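Keeping Your Records Happy at Home

If your shelf is anything like mine (329 LPs and still creeping up, oh dear), a little care goes a long way! Stand them upright, never leaning, and keep them well away from the radiator once November comes. I brush each side before it plays, even the old Sowa pressings I know by heart, and slip it into a fresh inner sleeve afterward. A pack of 200 lasts me ages.
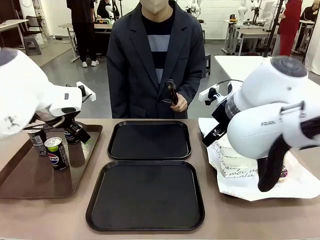

Cleaning the Stylus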